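Getting the washing dry in winter without a tumble dryer

24 November 2018

We moved into our end terrace in Skasthorpe with a tumble dryer that had come with the house, and it lasted until January before it gave up with a bang and a smell I won't forget. I meant to replace it. Then I started drying everything on a rack "just for now", and the gap where the dryer stood is full of coats and the ironing board, so I suppose that's settled! A few people have asked how I manage in the cold months without the whole house smelling like a wet dog, so I've put it all in one place.

Start with the spin

Most of the work is done before anything goes near a rack. I run a second spin on nearly every load, on its own, with no rinse. My machine goes up to 1,330 (an odd number, I know, but that's what the dial says) and for ages I was leaving it on 1,000 out of habit. The higher speed is fine for towels, jeans, bedding and socks. I keep it lower for anything knitted or with a print on the front, as the creases from a fast spin can set like concrete.

Don't overfill the drum, either. I used to cram it until the door needed a knee. Everything comes out twisted together in one big rope, the middle of the rope is still soaking, and you've saved yourself one load and gained an extra day of drying.

Give each thing a shake

Take things out one at a time and snap them hard, twice, by the hem. It feels silly. It also gets rid of most of the ironing, and thick seams dry faster when they aren't folded in on themselves. Pull pockets inside out on jeans. Undo buttons and cuffs. Socks go over the rail by the toe, and I will not be argued with about this.

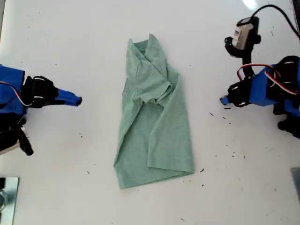

Tops are where I've changed my ways the most. I used to drape them over the rail at the waist and end up with a line across the middle of every single one. Now they go on hangers along the shower rail while they're damp, with a good gap between each, and they come off ready to fold. My folding is nothing special: one side tucked under in a long straight line, then the sleeve brought in over the body, like the pale green T-shirt, and never mind if the collar's a bit rumpled. Anything heavier, like a rugby shirt or a sweatshirt, gets two hangers pushed in side by side so the front and back don't stick together. Jumpers stay flat on a towel on top of the rack, always, or you'll have sleeves down to your knees.

Where to put the rack

Not in front of the radiator. I know everyone's mum did it, mine too, but the wet washing soaks up the warmth meant for the room and the wall behind goes black by spring. Ours lives in the small back bedroom with the door shut and the window open a crack, plus a cheap fan on its lowest setting pointed across the rails. Moving air beats hot air every time. If I shut the window to "keep the heat in" there's water running down the glass by teatime.

My rack is a Turnetar, the sort with wings, bought second-hand. It wobbles. I tied one leg to the radiator pipe with a bit of string and it's been good as gold ever since.

Leave every other rail empty if you can bear it. A half-full rack emptied in the morning and filled again in the evening gets through far more than a crammed one that sits there sulking for two days.

The dehumidifier question

I held out for a long while and then bought one, a little Lira, after we found mould on the back of a wardrobe. It's the one bit of kit I'd buy again tomorrow. Put it in the same room as the rack, window shut this time (it can't dry the whole street), door shut, and leave it on overnight if yours is the kind that's safe to leave. I weighed the water tank one morning out of pure nosiness and there were 556 grams in it from one small load. All that would have gone into the walls!

Clean the filter. I forget for weeks and then wonder why it's roaring.

Towels, the awkward ones

Towels are the slowest thing in the house and the first to smell. I never use fabric softener on them now, as it coats the loops and they stop soaking anything up. A small cup of white vinegar in the softener drawer now and then does the job, and no, you can't smell it afterwards. (Check your machine's booklet first, some makers don't like it.)

They get hung by the short edge, full length, and turned round halfway through. Once dry I rub the stiff ones between my hands or give them a really good shake to bring them back to life. The worst thing you can do with a damp one is drop it in a heap and walk off, and I live with people who do exactly that. 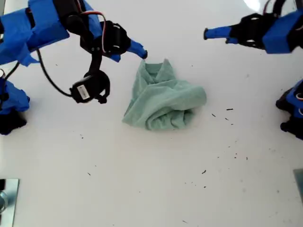 Bedding when there's no room

Sheets I do one set at a time, straight off the bed in the morning so they've got the whole day. I open an inside door, put a clean pillowcase over the top edge, and hang the sheet over that, folded once. Swap it round at lunch. Duvet covers go over the banister, inside out, with the corners pulled out so they don't stay in wet little points.

Duvets themselves I don't attempt. They go to Stępień, the launderette by the bus station, twice a year, and I sit there with a magazine and a sausage roll while the big dryers do it. Best couple of hours of the winter, if you ask me.

Is it dry, though?

Cold cotton feels damp even when it isn't, and I've rehung plenty of perfectly dry shirts. Hold the thickest bit, the waistband or the armpit seam, against your cheek for a few seconds. If it warms up, put it away. If it stays cold, give it another hour or two, and leave the airing cupboard door ajar overnight for anything you're not sure of.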